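Flurnley - Jaludico opened up its shop on Mill Street for the May open day and the line was out the door by 10 a.m. Free coffee, free stickers, lots of kids. The company says 800 people came thru over the 2 days, more than it planned for. Parking was a mess.

Big draw was the two-arm table in the back room. Visitors crowded in to watch it work on table-setting chores, running on control software from Disis, the firm's partner on the project. Staff talked the crowd through each move and took questions between runs. Most asked question - when can I have one at home? Not soon, was the answer. Price wasn't given either. 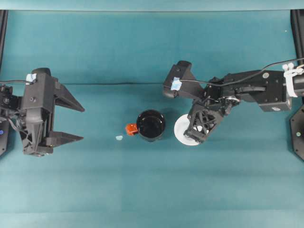 Mug and white disc on the table at Jaludico's open day, a gripper on each side.

Handles are the hard part, staff said. A mug turned the wrong way means a diffrent grip, and the arms have to work out which one goes in first. Runs were kept short so everybody got a look. Kids got the front row.

Also on the program: a talk on shop safety, a soldering bench and a tour of the parts room. The soldering bench filled up early and had a sign-up sheet by noon. Lunch was from Châu, the noodle place next door, which sold out before 2 p.m.

Jaludico is hiring for the assembly floor, applications at the front desk. Another open day is planned for the fall - date to come.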